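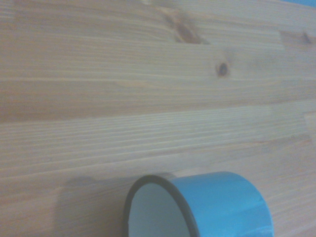 So the front counter at Pradbridge police station is going. January, last I heard. Before that the hours were cut, then cut again, and now they say hardly anyone uses it. Well, no. It shuts at two in the afternoon.

I'll say it plainly, I think this is a bad decision and a mean one. The saving is put at 18 hours of staff time a week. 18! For a town this size. You'd lose more than that to the new parking arrangements.

The plan is we all go online, or ring, or get ourselves to Faltcombe, two buses each way and the second one doesn't run after six. Tried the online form myself in the autumn when the shed was broken into. Eleven screens. It wanted the serial number of a strimmer. Then it timed out and I started agian. Got a crime number in the end and a text saying no further action, all before I'd finished my tea.

Maybe that's fine for a strimmer. I can live without the strimmer. But think who walks into a police station. Someone who's been followed home. Someone whose phone is the thing that got stolen, or whose husband goes through it every night. Someone who isn't sure it's even a crime and wants to ask another person, face to face, before it turns into a whole business with forms.

You can't put those people in a usage survey. They come in once in their lives.
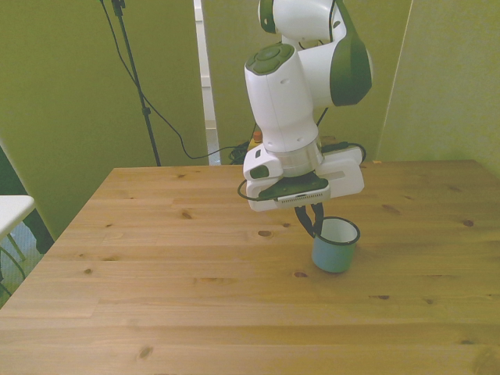

Sentimental rubbish, one reply said when I put a shorter version of this on the town page, and went on that a counter never caught a burglar, that the money ought to go on officers out in cars, and that if 1180 people could sign a petition online then 1180 people could manage a form online.

Good point, the last bit. Made me laugh. But 2000 leaflets went round as well, by hand, and plenty of the signatures came back on paper in biro. And I'd believe the officers in cars argument if there was one extra officer in the plan. There isn't. I've read it twice. There's a line about "redirecting demand" and a contract with Jernero for the phone system. That's it.

Anyway a counter does catch people, now and then. Someone comes in to hand over a found purse and mentions the van that's been sat outside the garages on Hagedorn Road three nights running. They'd never ring that in. Wouldn't want to be a bother. It comes out because theres a person standing there and a bit of quiet.

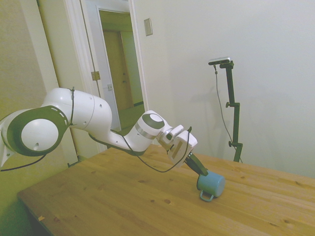
If the building really has to go, fine, sell the building. It's ugly and the roof leaks. Put an officer in the library two evenings a week and one morning, same times every week, with a sign outside. It doesn't need a fitted desk or bulletproof glass. A light wooden table and a light blue mug like the one here would do, plus a door that shuts for when somebody needs it shut. Faltcombe can keep the cells and the printers and everything else.

Cost it, at least. The consultation paper doesn't, it gives us "close" and "close with a phone on the outside wall" and asks which we'd prefer. A phone on the wall. In the rain, facing the taxi rank, with everyone waiting there able to hear you.

There's 3000 homes on the new estate once it's done and not one page on what that does to the numbers. Responses are open till the end of the month, and paper forms are at the library if you ask for them at the desk. Ask, they're not out on display.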